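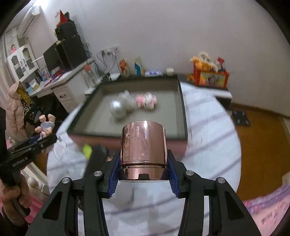

## 4. Setting up the dehumidifier in a bedroom

This section applies to the Sikora 884 dehumidifier as supplied to residents of Somley Court. Residents who have been issued with the older Tovetti unit should refer to the separate leaflet, as the controls and the water tank are different.

Please read the whole section before switching the unit on for the first time.

### 4.1 Choosing a position

1. Place the unit on a hard, level floor. If the room is fully carpeted, use the base tray supplied.
2. Leave a clear gap of at least 50 cm in front of the air outlet and 10 cm on every other side.
3. Keep bedding, curtains and clothing away from the outlet. A duvet that hangs over the side of the bed can block the air flow during the night.
4. Do not place the unit inside a wardrobe or cupboard.
5. Close the windows and the bedroom door. Trickle vents may be left open.

**Caution:** Do not stand the unit directly beneath a wall socket or within reach of a wash basin.

### 4.2 Before first use

1. Stand the unit upright and leave it in that position for 6 hours before connecting it to the mains. This applies again whenever the unit has been laid on its side, for instance during a house move.
2. Remove the tape from the tank, the filter cover and the outlet flap.
3. Pull the tank forward by the recessed handle. Check that the float inside moves freely, then push the tank back until it clicks.
4. Unwind the mains lead fully and plug it directly into a wall socket. Extension leads and adaptors must not be used.

**Note:** The full tank light may flash once when the unit is plugged in. It should then go out. If it stays on, remove the tank and refit it.

### 4.3 Setting the humidity level

1. Press **Power**. The display will show the present humidity of the room.
2. Press **Set** until the figure begins to flash.
3. Use the arrow buttons to choose the level required. A setting of 50 per cent suits most bedrooms.
4. Wait for the figure to stop flashing. The setting is then stored and will be kept if the unit is switched off at the front panel. It will be lost if the unit is unplugged.

The fan will stop and start as the humidity rises and falls. In a damp room the unit may run without a break for the first few nights — this is normal and does not mean that the setting has been ignored.

Residents are asked to write the chosen setting on the card inside the back cover of this guide, together with the room in which the unit is kept. The card helps our staff when a unit is exchanged. 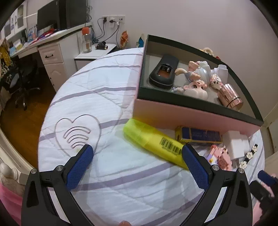 **May the unit be left running while I am asleep?**

It may be left running overnight provided that the clearances in 4.1 have been kept. Press **Night** to lower the fan speed and dim the display. The unit will switch itself off when the tank is full.

### 4.4 Emptying the tank

1. Switch the unit off at the front panel and wait for the fan to stop.
2. Draw the tank out slowly with both hands.
3. Pour the water away down a sink or toilet. It must not be drunk, given to animals or used in a steam iron.
4. Rinse the tank with cold water and wipe the outside dry.
5. Refit the tank and switch the unit on again.

**Caution:** Do not tilt or carry the unit with water in the tank. Water that reaches the fan housing will damage the motor, and the unit will then have to be replaced.

### 4.5 Cleaning the filter

The filter should be cleaned once a month, and more often where pets sleep in the room.

1. Unplug the unit.
2. Unclip the rear cover and lift out the filter.
3. Remove loose dust with the brush attachment of a vacuum cleaner. If the filter is still dirty, wash it in lukewarm water without soap.
4. Allow it to dry completely, away from radiators, before refitting it.

Replacement filters are made by Grillura and may be collected from the estate office. Filters from other makers do not seal properly against the cover and should not be fitted.

### 4.6 Faults

| Sign | What to do |
|---|---|
| Display is blank | Check the socket with another appliance, then check the fuse in the plug. |
| Tank light stays on | Empty the tank, check the float and refit. |
| Frost on the rear grille | Switch off, allow the frost to clear and warm the room before starting again. |
| Rattling noise | Check that the unit is level and that the tank is fully home. |

If the fault remains, unplug the unit and report it to Ansel Dunleavy at the estate office, quoting the serial number on the rear label. Residents must not open the casing or attempt a repair.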